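Why I still want a floppy drive on the desk

I have been running old home computer software on modern machines for long enough to have opinions about it, and the strongest of them is that we have made it too easy to skip the good bit. You can fetch a ready-made bundle, double-click it, and be looking at a forty-year-old desktop before the kettle has boiled. I love that this is possible. I use those bundles myself! But I think anyone who cares even slightly about these machines should, at least once, build the whole thing up from a blank disk image, and I'd like to spend this page saying why.

The thing that set me off was Undine. If you haven't met it, Undine is a little multitasking system for the Zorkia, an 8-bit machine that sold modestly, was loved out of all proportion, and came with 64K of memory and a keyboard that felt like pressing wet biscuits. Undine fits on one floppy. It gives you windows (sort of), a shell, a text editor, a clock that loses time whenever you touch the disk, and the ability to run two programs at once as long as neither of them is very ambitious. It is wonderful, and I had been using somebody else's ready-made image of it for years without knowing the first thing about how it started up.

Then one evening in June I broke the image. I had been fiddling with the startup file, saved it with the wrong line endings, and got a black screen with a single full stop in the corner. I could have downloaded the bundle again. Instead I got stubborn, found a scan of the manual, and began with an empty disk.
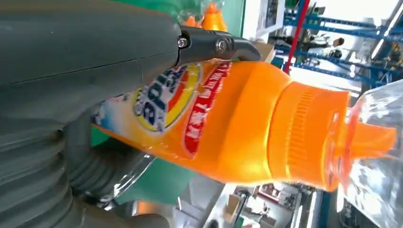

It took me two evenings, and I enjoyed them more than anything I've done at a computer this year. The first surprise was that the boot process is short enough to hold in your head. The machine's ROM reads one track into memory and jumps to it. That track holds a loader, the loader looks for a file by a fixed name, and the file contains a list of modules glued end to end. The order matters in two or three places and is a matter of taste everywhere else. Once you've seen that list, you can start leaving things out. I don't own a printer that would talk to a Zorkia, so out went the printer driver. Out went the modem driver too. I had more free memory than the stock system ever gave me, and the editor could open a file that had always been too big for it.

That sort of thing is hard to get across to people who grew up with computers that have far more memory than you can picture. On a small machine, a decision you make in a text file at nine o'clock has an effect you can feel at five past. You remove a driver and a program that refused to load now loads. You move the fonts to the end of the list and the screen comes up a moment sooner. There's no mystery layer in between, and when something goes wrong there are only so many places to look.

Now, the fair objection. Most people don't want to do this. They want to play the game they had when they were nine, or show a child what a cursor used to look like, and making them learn about boot tracks first would be daft. I agree completely. When my neighbour wanted to see the adventure game she'd never finished, I sent her a bundle and she was lost in a cave by teatime. Bundles are how most people find their way in, and the folk who put them together deserve far more thanks than they get.

My quarrel is with bundles that close the door behind you. You open one up and everything has been baked into a single file, the settings are hidden inside a launcher, and there isn't so much as a text file saying which version of the system it holds or what has been changed. I have one on my own shelf of old downloads where the boot disk has been patched in 32 places. I only know that because I compared it with a clean copy byte by byte. Some of those patches are very clever. One of them fixes the clock! I would dearly like to shake the author's hand and ask how it works, but the file has no name in it and no notes.

Compare that with Ertürk, the emulator I now use for nearly everything Zorkia-shaped. It isn't the prettiest. The menus are plain and the icon looks like a dropped sandwich. But its settings live in one ordinary text file, every line of that file can carry a comment, and the one supplied is full of them. Want the slower disk timing, so that copy-protected games behave? There's a line, with a note above it telling you what it will do and what it may break. You can start with everything set up for you and then, on the day you get curious, open the file and find someone has left the light on.

That is what I would like to see everywhere -- a quick way in, and a visible path onwards for anyone who fancies it. It costs the author an extra hour, perhaps, and a bit of patience with spelling.

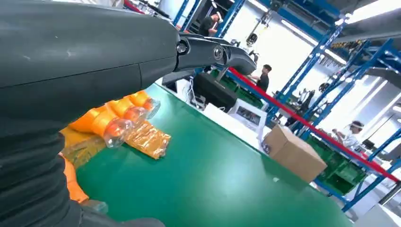
Do you need the original hardware to get anything out of this?

You don't, and I'd suggest starting without it. An emulator lets you ruin a boot disk twenty times in an evening and lose nothing but the evening. I do own a real Zorkia, and I get a silly amount of joy from switching it on, but the drive belt is tired and the power supply hums in a way I don't like. All my learning was done in the emulator. When I had an image I trusted, I wrote it to a floppy and carried it over to the real thing, and the sound of that drive stepping across to find my own loader made me laugh out loud. So keep the hardware for the treat at the end, if you have it.

One thing I would press on anybody trying this is to write down what you do as you go. I keep a plain text file next to each disk image, with the same name, and I add a line every time I change something. It feels fussy for the first ten minutes. Then you come back after a holiday and can't think why the keyboard repeat is so fast, and there it is in your own words. It also means that if you ever pass the image on, the notes go with it and the next person gets a running start.

The other is to pick a small goal. "Learn Undine" is too big and you'll drift off. "Get Undine to start with the editor already open" is a lovely size. So is "make it boot without the title picture". I wanted mine to come up in 32-column text because my eyes aren't what they were, and chasing that one setting taught me where the screen driver keeps its defaults, how the module checksums work, and that you must recalculate the checksum after every edit or you will be looking at that lonely full stop again. (I have looked at it a great deal.)

People sometimes ask what the use of all this is, and I don't think it needs much of one. People restore steam engines and knit jumpers they could buy. But I will say that it has made me calmer about modern computers. When my laptop refuses to start, I now picture a chain of small programs each handing over to the next, with one of them sulking, and I go looking for which. It's the same idea with more links in it. I was never taught that at work, and I've been around computers at work for a very long time.

Next on my list is Hekby, which is a sort of cousin to Undine for a machine with even less memory and no proper disk drive at all. It loads from tape. The manual says to allow plenty of time and not to walk heavily near the recorder. I've found a clean tape image and what seems to be half of the source listing, and I've cleared a weekend for it. If you have the other half of that listing, in any condition, please do get in touch -- I'll happily type it in.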